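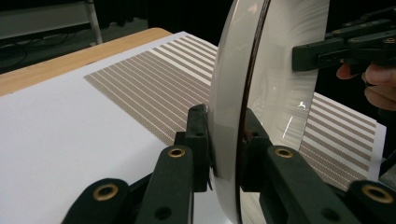
4. Setting Up Your Munano Countertop Dishwasher

Read this section before you plug anything in. Most people read it afterward, while standing on a towel.

4.1 Choosing a spot

The Munano needs a flat counter that can hold it fully loaded, within reach of a faucet, a sink and a grounded outlet. Kitchens with all three in one corner do exist. Leave at least 2 inches behind the machine so the hoses can bend without kinking. The door opens downward and will need the space in front of it every single day, so move the toaster now.

CAUTION: Do not set the machine on a stove, even one you never use.

4.2 Leveling

1. Place the machine where it will live. It is heavy, and the carton it came in has already told you this in several languages.
2. Lay a level on top, front to back and then side to side.
3. Turn the feet by hand until the bubble agrees with you. Clockwise raises the corner.
4. Push down on each corner in turn. If the machine rocks, repeat step 3 with more patience.

Note: A machine that leans forward will drip from the door. The rubber seal gets blamed for this, and we have mailed out many new seals that had nothing wrong with the old ones.

4.3 Connecting the water

1. Turn off the faucet.
2. Unscrew the aerator (the little mesh tip). Put it somewhere you will find it again.
3. Screw the Serngate adapter onto the faucet, hand tight only. If it will not start turning easily, it is cross-threaded. Back it off and try again.
4. Push the gray inlet hose onto the adapter until it clicks. If you did not hear a click, it did not click.
5. Hook the drain hose over the edge of the sink. Clip it down. An unclipped drain hose will leave the sink as soon as the pump starts, and it does not aim.
6. Turn the faucet on slowly and look for leaks.

If your faucet is the pull-out kind, the standard adapter will not fit. Ask for part 1344, the Győri collar, which will. It comes with two washers. Use one and keep the other in the drawer with the aerator.

WARNING: Never use an extension cord. If the outlet is too far away, the outlet wins and the dishwasher moves.

4.4 The empty run

Run the machine once with nothing in it. The factory tests every unit with water, and a little of that water travels with it.

1. Close the door until it latches.
2. Press Power, then Rinse, then Start.
3. Wait 10 minutes. Gurgling is normal. Grinding is a loose shipping foam block, usually the one under the lower spray arm that everybody misses.
4. When the light goes green, open the door and wipe out the tub.

4.5 Loading the rack

The rack tines hold plates upright. Face the eating side toward the center of the tub and leave a gap between each plate and the next. Water travels in straight lines and will not go looking for gravy.
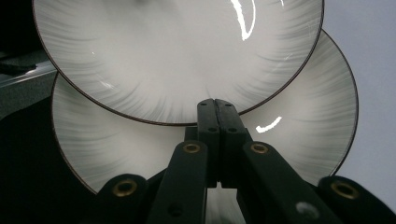 Round ceramic plates, overlapping. Separate them before washing.

- Put large plates at the back, small ones in front.
- Turn bowls face down. A bowl facing up finishes the cycle as a bowl of dishwater.
- Spin the spray arm with one finger before closing the door. If it hits a pan handle, move the pan.
- Check the underside of hand-painted or antique pieces. If there is no dishwasher mark, wash them in the sink, the way their makers expected.

Scraping is enough. You do not need to wash the dishes before you wash the dishes. Old habits run deep on this point, and we receive letters.

4.6 If it will not start

Check the latch, then the outlet, then the faucet. The faucet is the one people swear they turned on. If the display shows F4, the drain hose is kinked or blocked. Straighten it, hold Power until the code clears, and press Start again.

Anything else, write to the Gustow service desk with your serial number, which is printed on the door edge in type of a modest size.

Section revised 13/10/2024 by Guðlaug Frandsen

Print this page | E-mail this page

Related sections
3. What Is in the Box
5. Detergent, and How Little of It You Need
6. Cleaning the Filter
7. Descaling in Hard Water Areas
9. Moving House With Your Munano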